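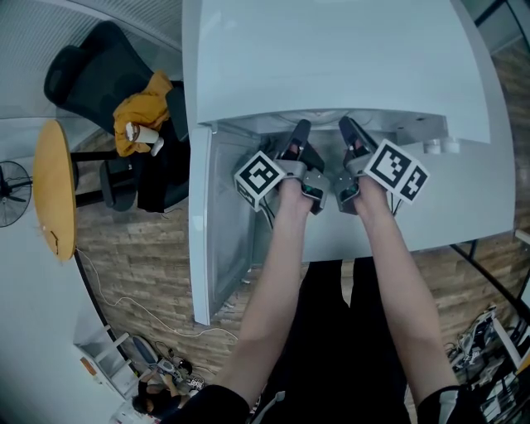 Beverley Treloar wrote back after the last talk that a desk never stays clear past Tuesday, and she wanted to know what I do with the paper. Start with her question. Wait for the laugh, if there is one.

Slide 2. My own count. I went through the home office in June and found 1,991 sheets. Bank letters, manuals, school forms. I kept 100.

Explain the two trays. One for things to answer, one for things to file. Tray one gets emptied on Friday — all of it, even the dull ones.

Slide 3. Manuals. Ask who still has the one for a toaster they gave away. Most are online. Keep the receipt and staple it to the warranty card.

Slide 4. Shredding. A small home shredder jams if you feed it staples. I took mine to the Tolau shop, which charges by the box.

Skip slide 5 if we are past the half hour.

Questions. Someone will ask about scanning. I scan tax papers and the lease, then name each file with the year first. Handouts are on the chair by the door.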